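Ticket 302: Standings page shows wrong conference record after doubleheader import
Product: Zoment Scorebook, league edition
Reported by: Cullholm Softball Conference, stats desk
Opened: July 6, 2021
Status: Resolved, monitoring

Problem
After importing game files from the Kanari field, the standings page listed Cullholm with one conference loss too many. The overall record was correct. The team page and the printed box scores were also correct. Only the conference column was wrong, and only for teams that had played a doubleheader.

Steps to reproduce
1. Import both game files for a doubleheader in one batch.
2. Mark game one as conference and game two as non-conference.
3. Open standings and sort by conference record.
Result: both games count toward the conference record.
Expected: game one only.

Log
Cleared the page cache and reloaded. No change.

Rebuilt standings from the admin menu. The rebuild finished without errors and returned the same wrong total. This ruled out a display problem — the bad value was in the stored table.

Exported the season to a flat file and compared it by hand against the paper scorebook. All 70 games were present, with no duplicates. Pitching and batting lines matched. The game type field was blank on every second game of a doubleheader that had come in as a batch. The same games entered one at a time had the field filled in. 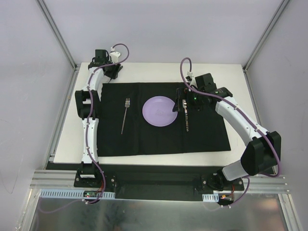
Does a blank game type affect earned run average or batting average?

Player averages are computed from the full schedule and never read the game type field, so they stay correct. Conference-only leaderboards do read it and will be off until the field is filled in.

Cause
The importer reads the game type from the file header. In a batch, the second file of a doubleheader takes its header from the first, but the type is dropped when the two values differ. Standings then treats blank as conference. Two separate faults, tracked together here. The default for blank values has been split out to ticket 305.

Workaround
Import doubleheader games one at a time. For games already in the system, open the game, set the type, save, then rebuild standings. Don't edit the win and loss columns directly — the next rebuild will overwrite them.

Fix
Importer patched to read each header separately. Tested on the Kanari files and on the Chow tournament archive, 3,000 game files in all. No blank types after import. The Cullholm conference record now matches the paper book. Seasons imported before the patch are not corrected automatically and need the workaround.

Comments (3)

leftfield_stats: Same thing on our end with a rainout made up as game two. The workaround fixed it. The rebuild was slow but it finished.

kanari_scorer: Does the patch cover suspended games? Ours resume under a new header.

bench_coach_b: We had a playoff seed posted wrong from this. Please put a warning on the import screen.

Related tickets
Ticket 305: Blank game type treated as conference
Run rule games show seven innings in box score
Tiebreaker ignores head-to-head when teams split
October fall ball games appear in spring totals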